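Gutalar Community > Phones & Tablets > Nestano 7

Thread: Autofocus hunting after the June update

dpfister
Posted 2021-11-11
Hi all, long-time reader and not much of a poster. Ever since the June update my Nestano 7 won't settle on anything close up. It pulls in, drifts out, pulls in again, and by the time it makes up its mind I've lost my patience and usually the shot too. Landscapes are fine, people across the room are fine. I've cleared the camera app's cache, turned the phone off overnight and taken it out of its case (a nice one, too, I was sorry to see it go). Is anyone else getting this, or do I have a bad unit?
– Damian

waltraud_i
Oh, you poor thing, yes, mine does the same! I use my phone for recipes and sewing patterns, so nearly everything I shoot is close up. Rolling back the camera app to the older version helped me for a week or so, and then it updated itself again when I wasn't looking. Turn off automatic updates first if you try that.

emarti
I'm going to disagree a little, with all due respect to Waltraud, who has helped me more than once on here. I don't think it's the update. I've got 2 of these phones in the house on the same software, and only one of them hunts. That says hardware to me. I'd call Aigner and ask for a repair while you're still under warranty – my sister waited and ended up paying 188 for a new camera module.

nadja.p
Could be both, couldn't it? Mine only does it indoors in the evening. Damian, do you have anything close up you could post?

dpfister
Sure, and thank you all for being so kind to a newcomer. 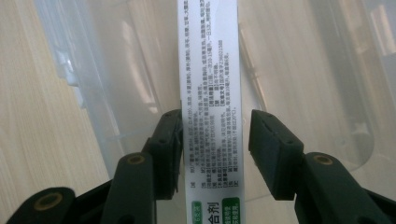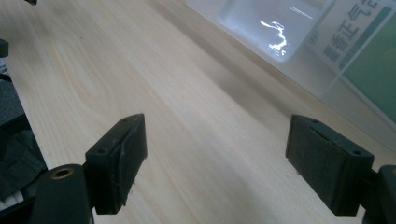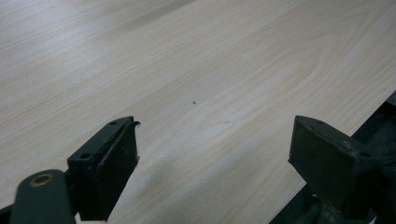
I did try Waltraud's rollback last night, by the way, and I'm sorry to say it made no difference on mine, though I may have missed a step. The version number in the settings still ends in 800, and I'd have expected that to change. Emil, does the good phone in your house say the same?

emarti
Both of mine end in 800, good and bad alike. That's why I keep coming back to hardware.

waltraud_i
Then your rollback didn't take, Damian! Mine showed a different number afterward. You have to uninstall the updates from the app's own page and then restart, and I forgot the restart the first time too. I still say try it once more before you mail your phone off to anybody. Aigner kept my last one for ages.

roald_h
Wirberg owner here, so feel free to ignore me, but we had the same argument on our board and it never did get settled. Some people were cured by a reset and some by a new module.

dpfister
All right, one more rollback tonight, with the restart this time, and if it's still hunting I'll call Aigner in the morning.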